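Vesholm Divided Tray

Open top, shallow sides, one divider. The Vesholm is the tray we reach for more than anything else in the Sernov range, and it's the one people keep writing to us about!

It has two compartments, and they aren't the same size. The small one sits on the left and takes the bits that always go missing: paper clips, spare keys, erasers, the tiny screws from that shelf you still haven't put up. The big one takes whatever you're working with today (scissors, tape, a stack of index cards, a ball of yarn). We tried an even split early on and kept running out of room on one side while the other sat half empty, so the divider moved over and it has stayed there ever since.

Because the walls are low you can see everything from your chair, and you can get your whole hand in without tipping anything out. It's light too, so it moves easily from desk to kitchen table and back again. Turn it around if you'd like the small compartment on the right - it works just as well that way.

Good for: desks, craft tables, sewing corners, hallway shelves, classroom cupboards
Compartments: 2, fixed divider
Color: beige
Weight: 400 g
Lid: none
Sold: singly or in packs of 4

Care

Dust it with a soft dry cloth. If something spills, blot it right away and let the tray air out before you fill it again. Please don't soak it or put it in the dishwasher. Keep it away from radiators.

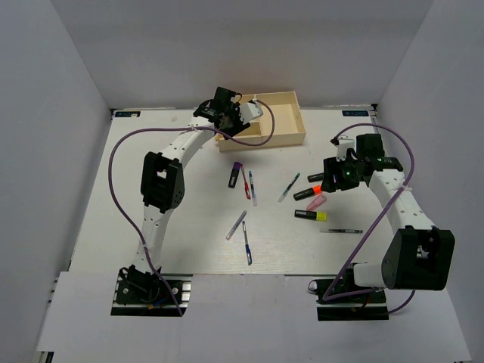
Vesholm tray in beige, small compartment at left, large at right.

Packs of 4 come flat, with a fold-out sheet of instructions. Allow 15 minutes for your first tray; the others go much faster once you've got the knack. Single trays are sent ready to use.

Goes well with the Tistarari drawer liner, which you can trim with ordinary scissors. A deeper tray joins the range in March, same outline, taller sides.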